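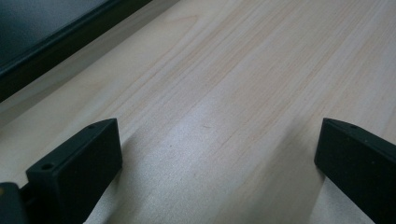
The big tabletop, light wood and plenty of room to spread out.

Hitis opens its Mai community kitchen this July, and we're pretty chuffed about it

I've written a few of these releases over the years and I usually try to sound serious, but I'm too excited this time, so bear with me! Hitis is opening a shared kitchen in Mai. It's for anyone in the neighbourhood who wants to cook a proper dinner with other people, learn a few basics, or get out of the house on a Friday night.

We asked locals what they wanted from us and 3,057 of you wrote back (thank you, my inbox has only just recovered). Of those, 1,578 said they'd come to a cooking night if it was close to home and didn't cost much. That was enough for us. We signed the lease on the old Fosia building soon after and we've been painting, plumbing and arguing over cupboard handles ever since.

Friday dinners start at 6 pm and there are 22 places each week. You turn up, put on an apron, cook with the group and sit down to eat what you've made. We'll do soups and curries through the colder weeks, then move on to flatbreads, pickles and whatever the growers down the road have too much of.

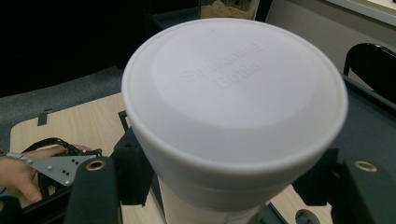 Flavour is the thing I get asked about most. Plenty of people told us they can follow a recipe but have no idea what to do when dinner tastes flat, so our first set of classes is all about salt, acid, spice and tasting as you go. It's my favourite part of the program and I'll be there with a spoon in my pocket.

There's also a pantry swap. Bring a jar or packet you're never going to open and take home something you'll use. We ran a small trial of it and more than 100 items changed hands in one evening, including a truly alarming amount of turmeric.

Bookings are open now through the Hitis website or at the front counter. Kids are welcome with a grown-up, and please tell us about any allergies when you book.

Media are welcome at the first Friday dinner. Come hungry, and let the Hitis office know beforehand so we can set you a place.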